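Fitting ribbed pads to the hand-held gripper

Part 4 of the Hulstead build. Parts 1 to 3 covered the printed plates, the clear housing and the wiring. By now you should have two fingers that open and close without rubbing.

You will need:
2 ribbed pads, cut to the length of the finger
isopropyl alcohol and a lint-free cloth
contact adhesive
500 g kitchen weight
a small screwdriver

1. Take both fingers off the plates. Keep the screws for each side apart, as they bed in to their own holes.

2. Wipe the inside face of each finger with alcohol and leave it to dry.

3. Lay the pads ridges up and check which way the lines run. They should cross the finger on a diagonal. Mark the top end of each on the back.

4. Spread a thin coat of adhesive on pad and finger. Wait 13 minutes, then press together from the tip down. You won't be able to slide the pad once it has touched.

5. Put the weight on top and leave overnight.

6. Refit the fingers. Do the screws up in turn, half a turn at a time, and stop when the plate no longer shifts.

7. Close the gripper slowly. If one pad meets the other early, loosen that side and move it out a touch.

8. Take it to a table and try it on something flat and light before anything heavy. Flat things are the hardest to get hold of, so start at a corner.

My finished gripper weighs 163 g more than the Annan version, mostly down to the housing. Part 5 deals with the camera mount.

Gerrit Masilela

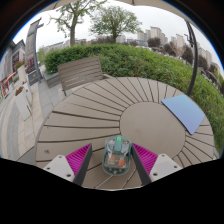
Pads fitted, over the round garden table.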